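About Jostevine

Print this page | E-mail this page
Shares: 16 | Comments: 4

We want to know whether a machine can do the chores yet. The washing-up, the folding, the putting away of tins, and on the shop-floor side the picking, bagging and shelf filling that somebody still does by hand at the end of a long shift. It's a simple question and we never get tired of it!

Jostevine was started by Čestmír Ďurica, who had spent years mending packing machines at Vomberg and kept wondering why a line that could seal a bag in a blink was no help at all when a bag fell on the floor. He took a room in Fasville, put up some shelving and began asking people to show him how they did ordinary jobs. There are 12 of us now, a mix of engineers, a former shop manager and two people who came from hotel housekeeping and know more about bed corners than the rest of us ever will.

So, can they do it? Some of it, on a good day. A machine that has been shown enough examples will take a cup from a shelf and set it down in the right place, and the first time you watch that happen you want to ring your mum. Move the basket a little, or swap the cup for a clear one, and it may well stop and think for about 8 minutes (we have a kettle for this). Towels are coming along nicely. Fitted sheets are not. Plastic bags are hard, cables are worse, and anything at the back of a low shelf is still a job for a person with good knees.

Most of our work is showing. People pick things up with hand-held grippers, the movements are recorded, and the machine learns from them. We do it in a proper working room with all the usual stuff lying about, as homes and stockrooms are like that too.
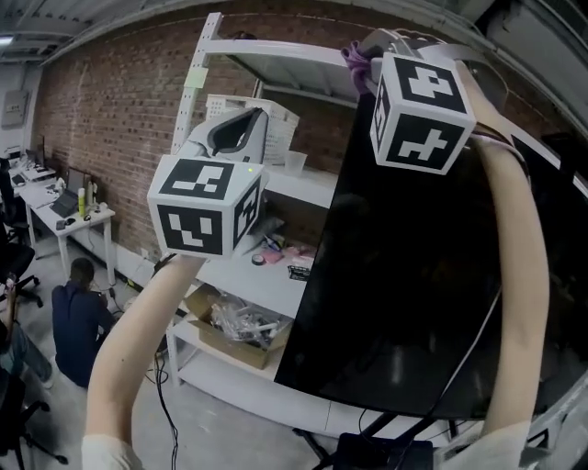
Page last changed: January 2018

Hand-held grippers with their marker cubes, by the shelving and the brick wall. The cardboard box on the bottom shelf has clear plastic bags in it, and bags are the thing we argue over most at lunch.

Our longest-running project is Ghoneim, which is all about shelves: filling them, tidying them, finding the one thing that has been put back wrong. If you run a small shop and have a chore you'd love to hand over, write and tell us about it, however dull it seems. We like the dull ones.

We use cookies to see which pages are read. By staying on this site you agree to this. OK | Read more

Get our newsletter: enter your e-mail address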